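Subject: Re: [shopfloor] Can these things do real chores yet?

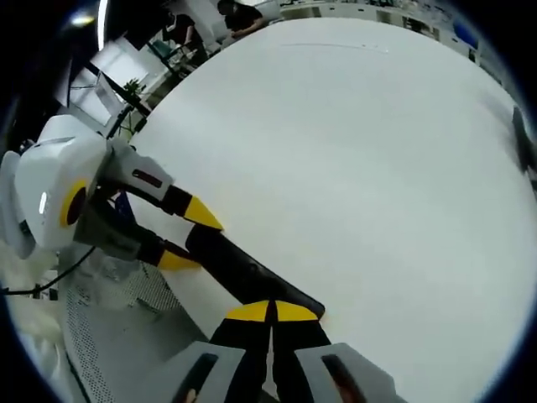

Passing a black cylindrical part between the robot arm and a hand-held gripper.

Replying to the list since two people asked me the same thing off it.

On Friday Gráinne Carroll wrote:
> We do small assembly at Cerkell and I keep getting asked whether
> an arm could take over part of the bench work. I don't mean
> welding or palletizing. I mean the dull stuff: take a part from
> somebody, turn it around, put it in the tray, get the next one.
> My sister wants to know the same about emptying a dishwasher.
> Is anyone running this for real, or is it all demos?

Short answer from Vellville: parts of it, slowly, with a person close by.

We have been trying handovers since May. The picture at the top is the kind of step I mean, with the part held at both ends. A person at your bench does that without looking. For the arm it is the hardest moment in the job. If it lets go early, the part drops. If it lets go late, the two sides pull against each other and the part ends up crooked in the fingers, and then it won't go in the tray.

Our last batch was 400 handovers with one type of part. 273 went through with no help. Most of the rest needed a nudge, and 13 ended with the part on the floor. That is too many for a paid line, and we knew the part well by then. When we switched to a shorter one the numbers got worse and we stopped counting.

Speed is the other thing. One handover takes us around 2 minutes if you include the arm going back to its start position. Your people would be bored stiff.

On the dishwasher, I would tell your sister to wait. Plates in a rack are fine if the rack is always the same. Mixed cutlery, a wet glass, a lid that has flipped over and filled with water, all of that still needs a person.

If you want to try something at Cerkell, pick one part, one tray and one fixed spot on the bench. Ó Dálaigh at Druvisness did it that way and got further than we have. He may still have his notes on finger pads, which made more difference than any of the software.

I can send our fail log if it's any use. It's a plain spreadsheet and the column names are bad.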